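Wipe-clean table covering, botanical print: coated cotton or PVC?

Forum index > Home and Interiors > Tables, Linens and Coverings
Thread open, 10 replies

gradient_hem
Posted 28/01/2018
I need to cover a worktable in a shared craft room. The top measures 200 cm by 90 cm. Requirements: wipes down with a damp cloth, lies flat without clips, and does not glare under overhead lighting. I have narrowed it to two fabrics from Andance, both sold off the roll. One is an acrylic-coated cotton, the other a PVC on a knit backing. Same price per yard. Which would you use?

tallow_and_twine
PVC. Coated cotton holds creases from the fold and they take weeks to drop out, if they ever do. PVC relaxes overnight in a warm room.

nib48
Coated cotton, provided you get it rolled and not folded. Ask the shop for a tube. Vemcombe charges extra for one but will do it. The PVC I had from them was glossy enough to reflect the ceiling fixture, and that fails your third requirement.

tallow_and_twine
There are matte PVCs. Gloss depends on the embossing of the top layer and tells you nothing about the base material.

nib48
Agreed in principle. In practice the matte ones pick up pencil graphite in the texture and you end up scrubbing.

gradient_hem
Tube is possible. Second question, on pattern. The room is used for cutting and for laying out small parts, so I do not want a print that hides things. Plain white shows every mark. The others who use the room have voted for a botanical.

quartersawn
A botanical is fine if it is line work on a pale ground. Avoid filled leaves. I have a fern print down at the moment, pale gray-white with the foliage drawn in gray and some soft peach-orange rosettes and small buds scattered between the sprigs. Anything dark shows up on it at once. Beige and light pink thread can get lost near the rosettes, so I move those to a tray. 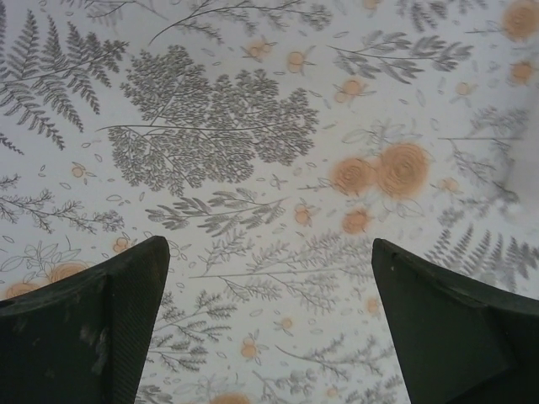
The other point in favor of gray line work is that the cut edges are less obvious. With a stripe or a check, any deviation from square can be seen from across the room. Ferns run diagonally and go in several directions, so you can trim to the table without chasing the pattern.

millrace
Disagree on the last part. Large fronds have a direction. If you join two widths and ignore the repeat, you get half a stem meeting blank ground, and the eye goes straight to it. Measure the repeat before you order.

quartersawn
He is covering 90 cm. Standard roll width is well over that. There is no join.

millrace
Fair. I was thinking of my own table. The advice stands for anyone reading with a wider top.

gradient_hem
No join planned. What is the repeat on yours, and does the pale ground look gray in daylight? I would like to avoid a dingy result.

quartersawn
Repeat is 64 cm on mine. Measure yours, since suppliers change the printing rollers. As for color, in flat or muted light the whole print goes slightly gray and washed out. Next to a window it looks closer to white. If the room has a north aspect, order a sample and leave it on the table for a full day.

pica_rule
Two notes on durability, as neither has come up.

Abrasion: Arriaga lists a rub count on the product page for its coated fabrics. Mine was listed at 1,000 and wore through at the front corner in one year. I now look for a much higher number for a worktable. Dining use is lighter.

Heat: neither option tolerates an iron or a glue gun tip. Put a silicone mat down first.

tallow_and_twine
Corner wear is usually the table and not the fabric. Round over the corner with sandpaper, or put felt under the covering.

pica_rule
The corner was already rounded. Felt under it might have helped, I did not try that.

nib48
Felt makes the surface soft to write on. Acceptable for cutting fabric with shears, bad for drawing.

gradient_hem
Ordered the coated cotton, gray fern pattern, Trisalbridge catalog number 548, shipped on a tube. I went to them because Andance had only florals with filled leaves in the width I wanted. No felt for now. I will sand the corners and report the wear in July.

millrace
Did you measure the repeat?

gradient_hem
Yes. 61 cm.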